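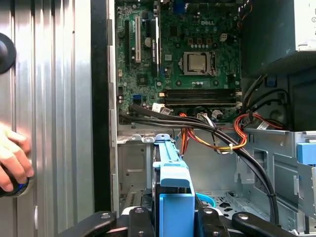
How I clean out an old desktop PC (and keep it going another few years)

My desktop is old enough that I'm a little embarrassed to say how old. It still does everything I ask of it, which is mostly email, photo sorting and the odd spreadsheet for the garden club. What it does not do well is breathe. Every December, when the heating has been on for a while and the cats have moved indoors for good, the fans start sounding like a hair dryer and I know it's time.

I've done this enough now that it takes me an evening, with tea breaks. If you've never had the side off a computer before, don't panic! You are going to move some dust from inside the box to outside the box. That's the whole job.

What you'll want

A Phillips screwdriver, medium size
A can of compressed air (or a little electric blower if you're fancy)
A soft paintbrush, clean and dry, that has never met paint
Cotton swabs
Rubbing alcohol, the strongest the drugstore has
A saucer or egg carton for the screws
An old sheet

I use the egg carton. My friend Remedios Panganiban swears by a magnetic dish, and she has lost fewer screws than me, so take your pick.

Step 1: Shut down and unplug

Shut it down properly from the menu, then flip the switch on the back if there is one, then pull the power cord. Hold the power button in for 10 seconds afterward to drain what's left. Now unplug everything else. Take a phone picture of the back first, because I promise you will not remember which of the two green sockets the speakers were in. I didn't, and spent a whole morning thinking I'd killed the sound.

Step 2: Pick your spot

Garage, porch, back step, anywhere but the bedroom. The first year I did this on the kitchen table and we were wiping gray fluff off the fruit bowl for days. Spread the old sheet out and stand the tower on it. Carpet is a bad idea on account of static.

Step 3: Get the side off

Cases vary a lot. Some have thumbscrews at the back, some want a screwdriver, some have a latch you have to pull harder than feels polite. Mine has 4 screws, and one of them is stripped and only comes out if I put a rubber band between it and the driver (great trick, by the way). Slide the panel back before you lift it.

Before you touch anything inside, put your hand on a bare metal part of the case for a second. Do it again whenever you've walked off and come back.

Step 4: Fans first

Hold each fan still with a finger or a swab before you blow air at it. Letting it spin like a pinwheel is fun but hard on the bearings. Short bursts, can upright. If you tip the can over it spits freezing liquid, and you don't want that on anything.

For the crusty stuff on the blades I use a swab with a dab of alcohol. The cooler over the processor is usually the worst, with a felt blanket packed down between the fins. Loosen it with the brush, then blow.

Step 5: Everything else

Work from the top down so you aren't dusting the same spot twice. Brush lightly over the boards and don't scrub. Blow out the power supply through its vents, but never open it up. I mean that one. It can hold a nasty charge long after it's unplugged.

Don't forget the filter if your case has one! Mine hides along the bottom and I went two years without knowing it was there. It rinses clean under the tap, but let it dry for 24 hours before it goes back. I just run the computer without it for the day.

Step 6: Check the plugs

Give each cable inside a gentle press to make sure you haven't nudged it loose. If the machine won't start later, it's nearly always this, or the memory sticks. Pop those out and push them back in until they click.

Step 7: Close up and listen

Panel on, screws in, cables back where the phone picture says. Turn it on and listen for a minute. A ticking noise usually means a cable is touching a fan, so shut down, unplug and tuck it out of the way.

If the fan still roars after all this, it may be the dried-out paste under the cooler. That's a separate job and I'll write it up once I've got my own notes in order.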